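Household Water and Drinks Diary, data card

Short name: Fludine. Maintained by Omar Darwish and Mireille Fakhoury.

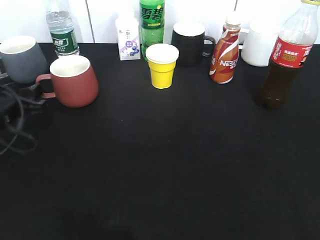

What this dataset is

Fludine is a collection of drink diaries kept by adults at home. Each person wrote down every drink they took, with the hour, the kind of drink and the amount. We collected it because the public tables we could find give only a total per day, and we wanted to know when people drink and in what size of portion.

The collection has diaries from 100 households. Each household kept the diary for 4 weeks, starting in November. One adult per household was writing, and this person is called the keeper in the files.

Files

diary.csv has one row per drink.
keepers.csv has one row per keeper, with age band, type of work (sitting, standing, mixed) and heating type of the home.
vessels.csv has one row per cup, mug, glass or bottle which the keeper uses often, with its measured volume.
notes.txt contains free remarks from the keepers, translated to English by Mireille. The original language is not included, because some remarks could identify the person.

Columns in diary.csv

keeper_id: text, the same in all files.
day_no: whole number, starts from 1. We do not publish the real dates.
hour: 0 to 23, local time. Minutes were removed.
drink: one of water, coffee, tea, juice, milk, soft drink, alcohol, soup, other.
vessel_id: refers to vessels.csv. Empty when the keeper drank outside the home.
ml: amount in milliliters.
ml_source: "measured", "vessel" or "guess".

How the amounts were made

Before the first day every keeper filled each vessel with water to the level they normally use, and poured it into a measuring jug. After this they only had to write the name of the vessel. If the vessel was not full, they wrote half or quarter, and Karim Kanaan calculated the amount. For drinks outside the home we accepted a guess. Please do not mix the guesses with the other rows without checking ml_source first.

Soup was discussed for a long time between us. We decided to keep it, but it is not included in the daily totals. If you want it, you must add it yourself.

Known problems

Night drinks are surely missing. Several keepers told us that they drink water at night and forget to write it in the morning.

In 2 households the keeper changed in the middle of the period. These rows have the letter b after the keeper_id.

Coffee with much milk was written as coffee by some people and as milk by others. We did not correct this. Fares Saab made a list of the unclear rows, and you can ask him for it.

Ice is counted as water only if the keeper wrote it.

What it should not be used for

The data is not suitable for medical advice, and it says nothing about children. All homes are in apartments with tap water of good quality, so please be careful with other conditions.

Changes

Version 2: vessel volumes corrected for keepers who measured in ounces. Thank you to Alfredo Aquino, who found the mistake.
Version 1: first release.

Questions and corrections

Write to Omar and give the keeper_id and the day_no of the row. We answer slowly in summer.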